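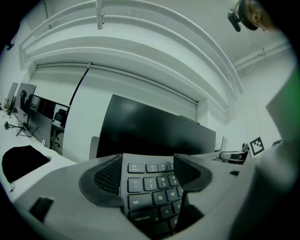
Ok so quick one, it's late and I have to be up at six. The novel draft is done. Well. A draft is done. 39 chapters, which is way too many, and two of them are the same chapter written twice because I forgot I'd already killed off the uncle.

I've been at this since October and I want to get down what worked before I forget, mostly for me, but Funmilayo Aliyu asked in the comments last time so this is for her too.

Mornings. That's it, that's the big one. I kept trying to write after dinner and after dinner I am a potato. Moved it to before work, kitchen table, phone in the other room. Best day I ever had was 3,443 words, a Monday, no idea where it came from. Half of it was dialog. Most of it stayed in. Worst day was one sentence and I deleted it.

No rereading. This was hard. I'm a fiddler, I will go back and change "walked" to "went" and then back to "walked" and there goes the hour. So the rule was start from the last line and go. If something was wrong I typed XX and kept moving. There are so many XXs. There's a whole ferry crossing that just says XX boat stuff XX.

Names are a mess too. The town was Holetham for the first third and then I decided that sounded like a place with a golf course so it became Preltcombe. Except I kept typing Holetham. So right now people leave one town and arrive in the other without going anywhere. Will fix. 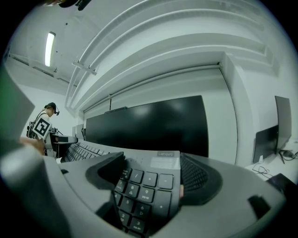 Also the dog's name. Osagie in the early chapters, then no dog at all for ages, then a dog again. Readers notice dogs. My sister read the first part and her only note was where did the dog go. Fair.

Kobe Meijer from the Thursday group says to put it in a drawer for a month and not look. He did that with his and came back and cut 1,402 words out of the opening and didn't miss one. I don't know if I have a month in me. I already opened it twice today. Just to look at the page count!! That's allowed.

Things I'd do differently - write down everybody's age on day one. Decide what year it is. I have a character who is thirty at the wedding and twenty-six at the funeral, and the funeral is after. Also eat breakfast first, I was so crabby in the winter chapters and you can tell, everyone in them is hungry.

Teh plan now is print it, read it on paper with a pen, no fixing on screen till I've got through the whole thing. Need to buy paper. Need to buy a pen that isn't from the bank.

More next week maybe, if I survive the middle. The middle is bad. Going to bed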